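The utensil stand, and other small kitchen matters

2020-11-28

I have finally bought a utensil stand. I know, hold the front page. But our top drawer had reached the point where you had to slide a hand in flat and waggle things about before it would open, and in October the potato masher jammed it shut for an entire Sunday lunch, so something had to go on the worktop or I was going to take a saw to the unit.

I'd been dithering between the Vivano one (lovely, too tall for under our cupboards) and a plain steel one from the kitchen shop in Lernstead. Plain steel won. It has a heavy round base, a long straight rod and a flat disc towards the top that you hang everything from, with a little knob above that for picking the whole thing up. I put it on the big table first to live with it for a bit before deciding on a home for it. The base is ever so shiny, and I can already tell I'll be buffing fingerprints off it for the rest of my days. The sheet on the table, on the other hand, could do with a proper scrub — all those smudges and specks show up dreadfully on white.

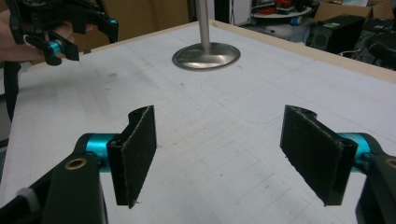
Sorting the drawer

I tipped the lot out on Friday night and made piles. We own two melon ballers. I don't remember eating a melon in this house, ever! There was also a cheese wire with no wire, and a plastic spatula that had melted into a sort of question mark, which I've kept because it's brilliant for getting round the lid of the jam pan.

My rule was that anything used every week could go on the stand, and the rest went back in the drawer or in the bag for the Closmont charity shop. Märta Torvik next door got first pick of the bag and went off with a garlic press and, for reasons of her own, both melon ballers.

The metal bowl stays out as well. It's the one I reach for when I'm whisking eggs, rinsing lentils, catching peelings, anything really, and it never fitted in a cupboard without bringing three others down with it. I've had fancier bowls (a Sikder one with a rubber foot, long gone) and I still like a bare shiny one best, on the table where I can grab it.

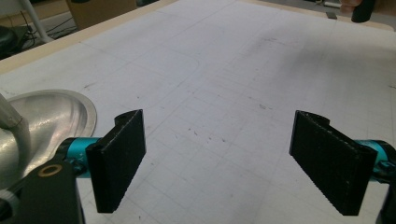 What goes on the hooks

First up was the little strainer with the pale wooden handle. I use it for tea, for icing sugar, for getting the pips out of lemon juice, and it used to come out of the drawer slightly more squashed every time. Now it hangs with its handle up and the mesh clear of everything, and I'm hoping that's the end of the squashing. The ladle can go next, then the fish slice. I'm undecided about the whisk, as I suspect it'll tangle with its neighbours.

Ivar Boström, who fitted our kitchen and has opinions, reckons I'll load it all on one side and have it over by Christmas. I've told him I shall be hanging things in opposite pairs, like a sensible person.

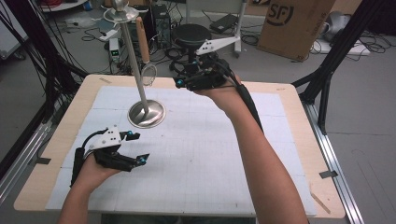 Can you hang a wooden-handled strainer up straight after washing it?

Give it a good shake and dry the handle with a tea towel first, then hang it somewhere airy so the mesh can finish drying by itself. Don't leave the handle soaking in the sink, and rub in a drop of food-safe oil if the wood starts to look dull.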